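Does demo data from hand-held grippers really carry over to a robot arm it was never recorded on?

Posted by Mirjam Schouten in Robotics > Learning from demonstration

Hi all, I'm hoping someone who has done this for real can put me straight. I'm working through the Reisinger write-up on teaching an arm to handle clothes and bedding from demos recorded with hand-held grippers (no arm in the room at all, just a person with a gripper in each hand). They say 121 demos recorded in people's homes beat the same number done by driving the arm itself in a lab. The test was picking up and folding a garment on a bed the policy had never seen, and they got 30 out of 39 tries.

What I don't get is how that can work. A person's wrist can do things our arm simply can't, and we move faster too. I've started collecting my own set and I'm worried I'm filling a disk with motions the arm will never manage. I also can't decide whether to tidy up first. My beds have toys and pillows all over them and half of me wants to clear the lot!

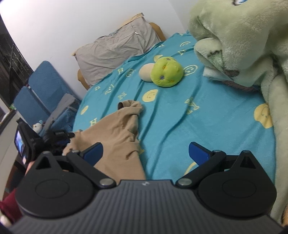
My other worry is sleeves. The opening of a cuff is a small target and I keep going in at odd angles to get at it. Should I be throwing those demos out? And has anyone tried the method on a bed with a busy patterned sheet? The paper only seems to talk about plain ones.

Modupe Mohammed

Leave the toys where they are. More mess is better.

Gebhard Ammann

I ran a smaller version of this on our Davness arm last July, so here's what I can tell you.

The trick is in what gets stored. You aren't saving joint angles, you're saving where the fingertips went relative to where they were a moment ago, plus how far open they were. The arm then works out its own joints to follow that path. So your wrist doesn't matter much as long as the path itself is one the arm can reach. We ran every demo through a reach check before training (the Bastska tools will do it, a bit slowly) and dropped any that failed. Mostly that was me leaning right across the mattress like an idiot.

Speed did bite us. The policy learned to move at my pace and the arm lagged behind, so it would close on thin air. Slowing playback helped a bit, but what sorted it was measuring the delay on the arm and shifting the actions to match. Do that before you blame the data.

Don't bin the odd cuff angles unless the reach check does it for you. We took ours out to be neat and the policy got worse at sleeves. I put them back in on the Monday and it recovered, though I only did 6 trials each way so don't quote me on it.

On tidying, I'm with Modupe up to a point. I'd keep the mess but move it about between takes. We left one pillow in the same spot for a whole afternoon and I'm fairly sure the policy was using it as a landmark.

No idea about patterned sheets, sorry, ours were all white.

Ruwan Roy

I'd take the 30 out of 39 with a pinch of salt. If I've read it right, a try counted as a success if the garment ended up folded at all, even after several goes at the grasp. The comparison with lab demos isn't quite fair either, as the lab set came from one room and the home set from lots. That tells you variety helps. It doesn't tell you much about hand-held against driving the arm, which is what you're asking. There's a Flodness thread where somebody tried both in the same room and the gap was a lot smaller, but the hand-held demos were far quicker to record, so I'd still go that way myself.

For patterned sheets, just record some and hold one back for testing. If it falls over on that one you'll know pretty fast.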